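Search stories Search Go

My uncle Faustino Rosales left Clastovbridge with one suitcase and mailed me the rest, 14 boxes of it, all stuffed with pens. I swear the man never bought a pen in his life, he just came home with them! I gave myself one evening to pack them up for the school in Madcombe.

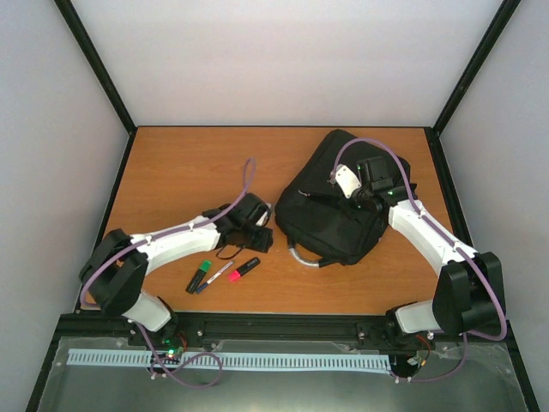

Packing is easy until you start reading old notes. I found one in his handwriting: "Green for Plukness, red for home." So the green-capped marker stayed out on the wood by the black bag, and the reddish one too, and I sat down and wrote him a letter in both.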